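Textile Care Notes: Dye Loss in Black Cotton

Issued 15 May 2023

Black cotton accounts for more complaints to this newsletter than any other category of household fabric. The usual report is that a shirt or towel turned gray or brownish within a season. In April we closed our wash trial on the subject, and the main results are given below. The full tables will be mailed to subscribers who request them.

Most black cotton is colored with either reactive dye or sulfur dye. Reactive dye bonds to the fiber, and the portion that fails to bond has to be rinsed out at the mill. If the rinse is short, the leftover dye comes out in the first few home washes and can stain lighter items. Sulfur dye sits in the fiber in an insoluble form. It bleeds less at first but is sensitive to chlorine bleach, and it tends to wear off along seams and folds.

Hala Chamoun ran the trial in the Bistari test laundry. She used 46 pieces of black cotton, split between jersey and terry, and washed each one 30 times. Half were washed in cold water and half in warm. Detergent dose, load weight and spin speed were held constant. Color was read on a bench meter before the first wash and after every second wash.
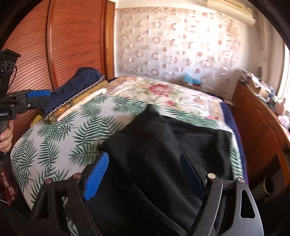 A black cloth lifted from a bed.

Water temperature had a smaller effect than expected. Cold-washed jersey kept slightly more color than warm-washed jersey, but the gap was narrow after the tenth cycle. Abrasion mattered more. Pieces washed right side out in a full drum developed a layer of broken surface fibers, which scatter light and make the fabric look faded even where the dye is intact. When Chamoun shaved a strip of this fuzz from the worst samples, the meter reading under it moved almost halfway back to the starting value.

Terry behaved differently. The loops hold detergent, and a residue builds up if the rinse is too short. One extra rinse removed the dull cast from most of the towels. Vinegar in the rinse gave no further improvement.

Maksym Hrytsenko repeated part of the work with Pulledine, a color-care liquid detergent, and Lumulance, a powder that contains an optical brightener. The brightener left a bluish cast on black jersey that was easy to see in daylight. The liquid did not. He recommends checking the label for brighteners before buying a detergent for dark loads.

For routine care, turn dark garments inside out, close zippers, and fill the drum to two thirds. Keep towels in a separate load. Dry in shade or on low heat and remove the load while it is slightly damp.

The next issue covers shrinkage in rib-knit cuffs. Requests for the tables should go to the Zoubi office, quoting report 211.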